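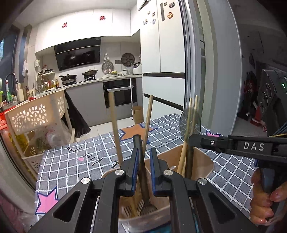
Slide 1. Gripper closing on a spatula handle in the utensil holder.

Speaker notes, student project session, November 19, 2019
Talk length: 20 minutes, questions after

Good afternoon and thank you for coming. I speak for the Traden group, the student robotics club of Gesisham. Our project has the name Plellska. (Say the name slowly, people always ask for it again.)

The question of our project is simple to say. Can a gripper learn to take out one kitchen utensil from a holder with many utensils, if we show it by hand enough times?

Point to the two fingers with the blue edges. The handle between them is dark and long, and it stands upright. Then point to the wooden pieces next to it. The chopsticks are our biggest difficulty. They are thin, they lean in different directions, and when the gripper comes from the wrong side it touches them before it touches the spatula.

Why a kitchen table? In August we made our first tests in the club room, on a white board, with wooden blocks. The results were good, and they were useless for us. The model knew the white board too well. So we moved to a home, with a tablecloth with stars, and a stove and a refrigerator behind. We do not clean up the background before recording.

How we count. One demonstration is one grasp, from the open hand to the closed hand and back. Until today we have 1077 demonstrations. Of the students in our group, 17 made recordings. We threw away about 53 demonstrations, mostly from the first day, when we moved too fast.

(Pause here. Drink water. If the time is already over eight minutes, skip the part about the calibration.)

Calibration, short version. Before every session we open and close the fingers fully five times. We forgot this once and lost one afternoon of work. Please write it on your door if you start a similar project.

Next slide: the spoons.

We thought that spoons would be easier than the spatula. The handle is long and slim, but the bowl is wide, and ours is translucent. The software for finding edges does not like translucent plastic. Show the spoon in the fingers, and then the other one lying on the blue star. A spoon that lies flat is a different task from a spoon that stands in the caddy, and we label them separately. If somebody asks about the second gripper at the right, say that the two-hand task is for the next semester.

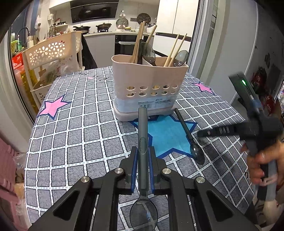
What did not work

Grasping close to the bowl. The spoon turns between the pads. We now ask everybody to hold the handle at the middle.

Changing the person in the middle of a session. Each student has a different speed, and the labels became mixed.

Our written report for the Guillot prize has the full table of errors. I can send it to you by mail.

Questions.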